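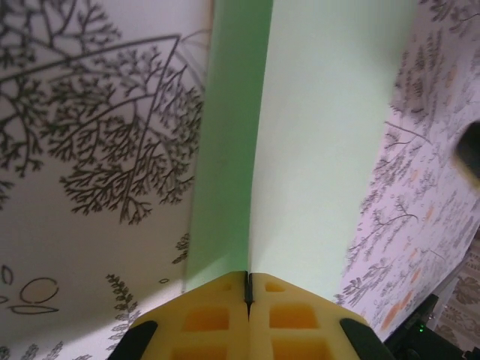 # Undley: a swatch and pattern card collection

Hi! Undley is my pile of notes on patterned surfaces, mostly tree prints and leafy stuff, plus the plain colors I keep putting next to them. It started as one text file for picking out paper for my sewing corner and then it got away from me (132 patterned entries and 50 plains as of this release, dated Oct 1, 2024).

If you just want to browse, open `prints.csv`. If you want to argue with me about what counts as mint, open `plains.csv` first and read my notes column, please, I spent a long time on it.

## What's in the folder

- `prints.csv`: one row per print, with background color, line color, motif and scale
- `plains.csv`: one row per solid color
- `pairs.csv`: which print I tried next to which plain, 281 rows
- `notes/`: longer rambling, one text file per motif

## The columns, and how I fill them in

**background**: What I'd call it out loud. "White" and "lavender-white" are separate values, and yes, that matters! A pale lavender ground looks white all by itself and then you stand it near a real white and it goes cool on you. Pale mint does something similar, where the side facing the light goes almost white and the side turned away looks like a whole different green. I log the lit side and put the shaded one in `notes`.

**line**: Nearly always gray or a dark gray-black for the tree prints. I used to have "charcoal," "slate" and "pencil" as well, but I couldn't keep them apart from one week to the next, so they're merged now.

**motif**: Free text, sorry. Big single tree, scattered little trees, shrubs, sprigs, twigs, loose leaf shapes. A print can have several, separated by semicolons.

**scale**: `big`, `medium` or `small`. Big means one tree can take over most of what you're looking at, with branches that go wandering off sideways. Small means lots of little trees and you sort of read it as texture. My favorite pairs have one big and one small with something plain between them, and mint is my go-to for that because it calms down all the gray.

**accent**: Any extra color, like orange dots or a touch of beige. Blank if it's only line on background. I was sloppy here before version 3, so treat older blanks as "didn't check."

**source**: `Jutolex` for the sample books, `Murneck` for the remnant bins, `Londoño` for the paper shop (keep the ñ, the file is UTF-8 and the import script will get weird if you strip it).

## Known problems

- Row 324 in the old combined file was a duplicate. It's gone, but the ids weren't renumbered, so there's a gap.
- I wrote "fern" for anything with paired leaflets. I'm not a plant person! Don't use this for botany.
- Colors were judged by eye by my window, and the winter ones skew bluer than they should.
- Repeat size is missing for most prints. I only have it where the sample was big enough to find the repeat.

## Using it

Do what you like with it, a mention is nice. If you add pairs, please keep my scale words and don't invent "extra small," I've been down that road. I'm planning to redo the beige entries in November once I've got a better lamp.

## Comments

**papercutter_b**
Used pairs.csv to pick drawer liners and ended up with mint in the middle of everything. No regrets. Any chance of a column for matte vs shiny?

**quillandhem**
Your "fern" thing made me laugh, I do the same with "eucalyptus." Row 88 has the line color in the background column, by the way.

**author**
Fixed row 88, thank you! Matte vs shiny is a maybe, I'd have to dig all the plains out again.

**tansy_rolls**
Big tree next to small trees sounded like way too much to me but I tried it on a folding screen and I like it a lot. The orange dots help.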